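About Mondow

Mondow is a fabric care and alterations company. We wash, mend, press and fold for households, small hotels and theater groups in Camcombe and the towns nearby. The company was started by Vimala Rao, who had spent nine years in a hotel linen room before she rented her first unit on Kartha Street. She still runs the business and still checks the table linens herself.

What we do

Most of our work is everyday cloth: shirts, sheets, napkins, aprons, curtains and throws. We take in single pieces as well as full bags. Every order gets a paper tag with a number, and the tag stays with the order until it goes back over the counter. We do not clean leather, fur or rugs. For those we can give you the name of a shop in town.

Alterations are done on site. We take up hems, replace zippers and buttons, move waistbands and patch worn elbows and knees. If a repair is going to cost more than the piece is worth to you, we will call before we start. Customers sometimes bring us a garment that another shop has turned down. We will look at anything, and there is no charge for looking.

How we fold

Folding is a larger part of the job than people expect. A sheet that is folded off the grain will look creased as soon as it is opened, even if it was pressed well. We fold on flat tables, starting from the selvage or the longest straight edge, and we keep to one fold pattern for each customer so that everything fits the same shelf when it gets home. Tell us your shelf depth and we will write it on your account card.

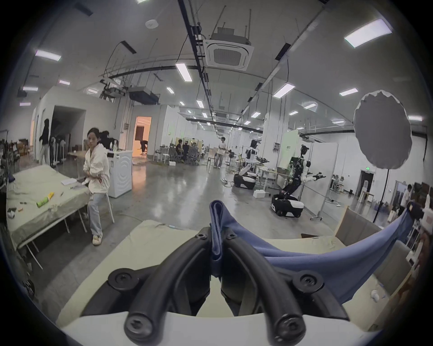
Blue cloth, held at the fold.

Dark and bright colors are kept apart from whites through every stage, including folding and bagging. New blue and red cotton goes through by itself the first time. Please let us know if a piece has never been washed.

Our rooms

We moved from Kartha Street to 524 Holtik Road when the old unit got too small. The front counter is on the street side and pickups are from the same door. There is parking for customers along the north wall. Deliveries from hotels come to the side entrance, where there is a ramp.

Working with us

New staff start on towels and pillowcases and move to shirts after the first month. Alterations staff are hired separately and need to bring two finished pieces to the interview. We post openings at the counter in April and again in early fall. Part-time hours are available for folding and bagging.

Prices and turnaround

Wash and fold is priced by weight and mending by the piece. The full list is at the counter. Regular orders left before 10 a.m. are ready the next working day after 3 p.m. Curtains take longer, and anything over 80 inches wide has to be booked in ahead of time. We hold finished orders for 19 days and then call the number on the tag.

Hotel and theater accounts are billed monthly. To open one, stop by the counter or write to Vimala Rao at the Holtik Road address.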